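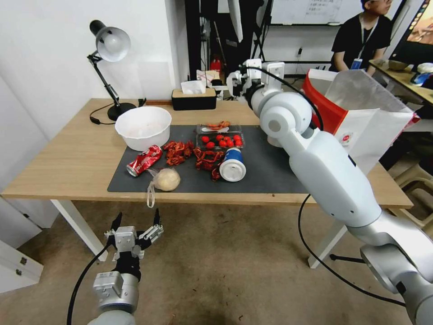
1/ Notice on the Okemard 4 handset

Flerndale Mobile has confirmed that sales of the Okemard 4 will open in Trelthorpe on 17 March 2026. Orders placed in January will be filled first.

2/ The first shipment to Trelthorpe is 1000 handsets. A second shipment will follow when the first has been sold. Flerndale Mobile does not keep a waiting list in its stores.

3/ The Okemard 4 has a removable battery and a headphone socket. It accepts two SIM cards. Memory cards from the previous model may be moved across without formatting.

4/ Customers who own the previous model may exchange it at any Flerndale Mobile counter. The handset must power on and must be signed out of all accounts. Chargers need not be returned.

5/ Repairs under warranty will be handled by Tiongson Service, which now has 57 drop-off points. Screen repairs outside warranty are charged at the posted rate. Please back up your data before leaving a handset.
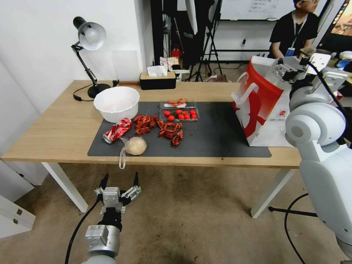
6/ Tiongson Service replied to the post above that drop-off points will accept the Okemard 4 from the first day of sale, and that a printed receipt or the order email will be taken as proof of purchase.

7/ We thank Tiongson Service for the clarification. Almost 2738 orders were placed before the January deadline, and each of those customers will receive a text message with a collection date. Please bring photo identification to the counter.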